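About Stindari

Stindari makes trays, tubs, racks and other things for putting things in. We started because Elsa Tveit could not find a pencil and blamed the drawer. The drawer has since been replaced, along with the desk it belonged to, and the company has been going ever since.

What we do

Most of our work is for schools, clubs and small workshops, places with one cupboard and a great deal of faith in it. Someone writes to say that the cupboard no longer closes. We ask what's in it. They don't know. From there it is mostly a matter of emptying it onto a floor and being polite about what comes out.

Our catalog runs to 63 items, which is more than we meant to have. It was 30 for a long time. Then Aatos Kuusisto discovered lids.

The best known is the Oramow, a shallow stacking tub that people buy for paper and use for snacks. The Clindarine is a hanging rack for craft rooms. It was meant to hold ribbon and holds it well, provided you own a sensible amount of ribbon. Our customers do not, so there is now a wider one.

Tak is the shelf. We have only ever made one shelf and see no reason to make another.

How we try things out

Everything gets a turn on the table before it goes in the catalog. We keep a white board on top so that small items show up and the wood underneath stays presentable. Then we bring out whatever people say they want to put away: chalk, keys, batteries, tennis balls, the odd recorder. Tennis balls are the hardest. They look like the easy part of any gym cupboard, being all the same size and shape, and then one of them leaves.

Long narrow trays are the current argument. Pentti Saarinen likes them because they fit along the back of a shelf, where nothing else does. Venla Ikonen dislikes them for the same reason, as the back of a shelf is where things go to be forgotten. Clear plastic was the compromise. You can at least see what you've forgotten.
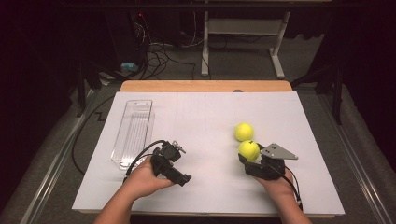 Who we are

Elsa Tveit runs the place and answers the phone, usually in that order.

Aatos Kuusisto draws the products. He came to us from kitchen fittings and still refers to every compartment as a drawer, whether or not it opens.

Pentti Saarinen handles orders and packing. If your parcel arrives with more tape on it than seems necessary, that's Pentti, and he'd like to know it got there.

Venla Ikonen visits customers and helps them sort out what they have. She has a strict rule about never throwing away anything that isn't hers – plus a way of holding an object up and waiting.

Kauko Honkanen does the accounts on Tak, having been moved off the table in September.

Ordering and visiting

Small orders ship from stock. If you need more than 300 of anything, write first so we can look at each other for a while and then say yes. Returns are fine for 90 days, used or unused, though please take the snacks out.

You're welcome to come and look at things in person. Mornings are best. Bring a photo of the cupboard with the door open, even if you have to hold the door.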